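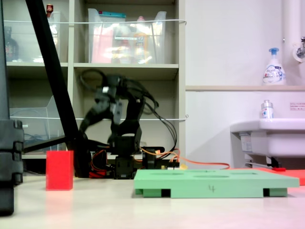
**Norkura bench cell - rules for use**

Supplied by Guletau for shape-sorting trials with a small servo arm. One operator per cell. Keep hands off the table while the servos are powered.
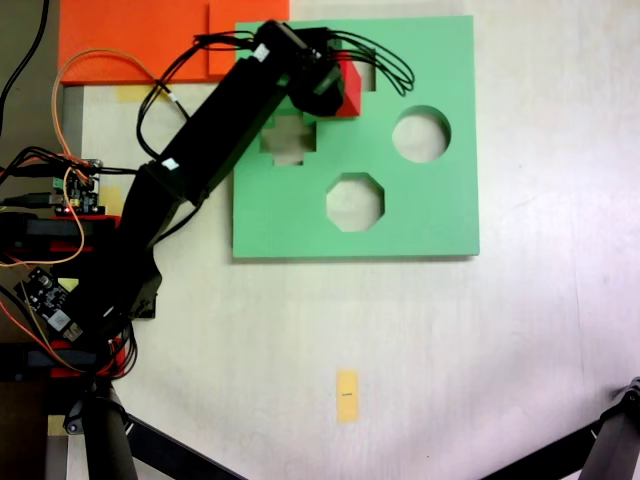 Mark fixed positions with tape and check them before each run. Keep cables clear of the joints - a snagged loop counts as a stop.

Reach limit: 760 mm. Log every 49 runs.

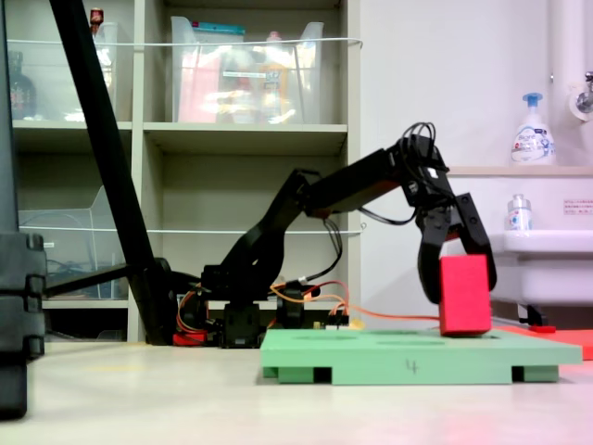
*Red block held at board 4.*

Rules issue 2, 2020-01-21. Contact: Nobuhle Buthelezi.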